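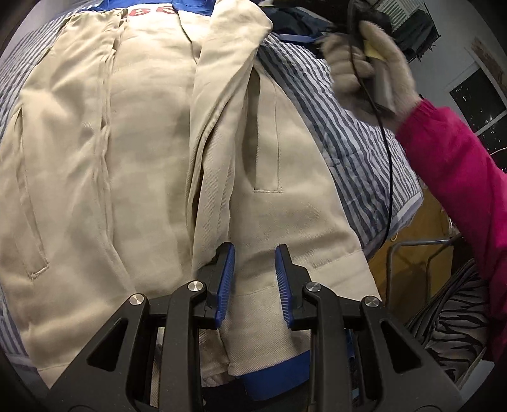
Jirneo Call Routing Module

Jirneo is an add-on module for the Virkham phone server. It reads the number of an incoming call, looks it up in a contact source, and sends the call to an extension, a ring group, or voicemail. It does not record audio and does not replace the dial plan that ships with the server. If no rule matches, the call goes back to the dial plan unchanged.

Status

Stable for single-site installs. Multi-site support is present in the code but turned off by default. The config format changed in January and files from before that must be converted (see Upgrading).

Requirements

Virkham server, release 3 or later, with the module interface turned on
A user account on the server with rights to read the call queue
One contact source: a CSV file, an LDAP directory, or the Bennani connector
Network access from the server to the contact source

The module runs inside the server process and needs no separate host. Development is done on an Asus mini PC with a small SIP test setup. No other hardware has been tested by the maintainers, but there is no code that depends on it.

Install

1. Copy the module archive to the modules folder on the server.
2. Log in to the admin page and open Modules, then Local.
3. Select jirneo and press Load. The status field changes from "new" to "idle".
4. Copy jirneo.conf.sample to jirneo.conf and edit it.
5. Press Start.

The module refuses to start if jirneo.conf can be written by users other than the service account. The log line for this is "conf mode too open".

Configuration

All settings are in jirneo.conf, one per line, as key = value. Lines that start with # are ignored. Unknown keys stop the load and are written to the log.

source: csv, ldap, or bennani. No default.
source_path: file path or URL of the contact source.
lookup_timeout: seconds to wait for the contact source. Default 2.
ring_time: seconds to ring the first target before moving on. Default 30.
fallback: extension used when every target in a rule is busy. Default is empty, and the call returns to the dial plan.
country_prefix: added to numbers that arrive without one.
log_level: error, info, or debug.

Keep lookup_timeout short. The caller hears silence while the lookup runs.

Rules

Rules are read from rules.txt, top to bottom, and the first match wins. A rule has a match part and a target part, separated by an arrow:

group=suppliers -> ext 71
group=customers, hours=closed -> voicemail main
number=hidden -> ringgroup front

A group name must match the group field in the contact source exactly, including upper and lower case. Opening hours come from the server calendar. The module keeps no calendar of its own, so a holiday entered on the server applies here as well.

Changes to rules.txt take effect on the next call. Changes to jirneo.conf need a restart of the module, and calls already in progress are not dropped.
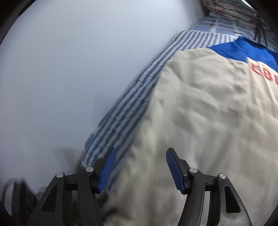 Gripper jaws open over a cream-colored garment, with blue-and-white striped fabric alongside.

Number matching

Numbers are compared after spaces, dashes, and brackets are removed. A leading 00 is read as +. If two contacts share a number, the one that comes first in the source is used and a warning is logged. Short internal numbers are never looked up.

Upgrading

Stop the module before you replace the archive. Run convert-conf on the old file; it writes jirneo.conf.new and leaves the original in place. Two keys have no match in the new format, use_cache and cache_age, and are removed. The cache is now handled by the connector.

Known issues

LDAP sources that return results in pages are read only up to the first page.
A call transferred by hand keeps the label of the first rule it matched.
With log_level set to debug, caller numbers are written to the log in full. Check local privacy rules before using it on a live system.
The Bennani connector does not reconnect after a certificate change. Restart the module.

Reporting a problem

Include the module version, the server release, the rule that should have matched, and the log from one failed call. Remove caller numbers first. Reports without a log are closed after 30 days.

License

The module and the conversion tool are under the MIT license. The Bennani connector is distributed separately under its own terms.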